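Review: the Flivach hand-held grippers, after a season at our training tables

I expected to be polite about these. Our workplace teaches robots to handle household things, and for years that meant steering an arm from a desk with a joystick, which is slow and gives you a stiff neck. With the Flivach pair you just pick them up and do the job yourself, and the recordings go off to train the arm. I'm a convert! 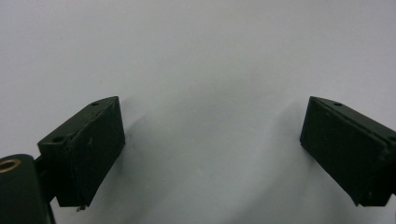 Tsehay Negash
October 2026

First, the build. The fingers are plain dark blocks with a matte finish, and ours have picked up scuffs and small scratches. I don't mind that at all. Brass-coloured rings sit in the pivots, and everything is easy to get at when you want to wipe it down.

Holding them is the lovely part. It took me a morning to stop thinking about my fingers and start thinking about the task (Guangming Peng got there before his tea went cold, and has mentioned it since). You work with both hands, at your own pace, standing at a proper table. The triangular metal plate on top looks as if it will block your view, and for the first day I did keep leaning round it. Now I forget it's there.

The cables are my main grumble. Each gripper trails one, and if you're the sort who moves about a lot you'll want to sort out where yours goes before you start. A lighter cable would get a full extra star from me.

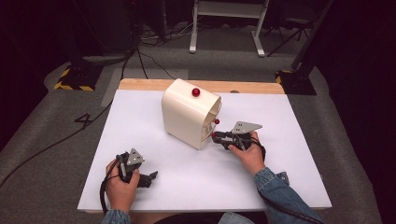 What it changed for the team

We were worried, I'll admit. When the pair arrived in August, Magdolna Vincze asked straight out whether we were training our own replacements. So far the work has grown: we logged 3686 good recordings with them, and people who never touched the joystick now take a turn. Yuzhen Wan came over from packing and is one of our best, mostly because she has spent years noticing how things want to be picked up.

Small round objects are still the test I'd set any newcomer. A little red ball is a fine teacher, as you have to open wide, come in level and 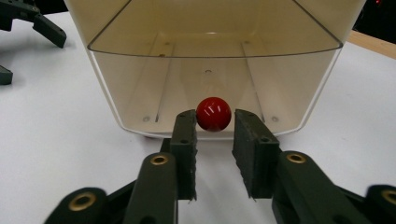 then close gently, and the rough pads on the inner faces give you some confidence at that point. My own hands are less tired than they were with the joystick, though I still swap out after 37 goes and let someone else have the table.

Would I buy them again? Yes, and I've already asked for a second pair. If Flivach are reading, please do something about the cables, and a smaller handle for Magdolna.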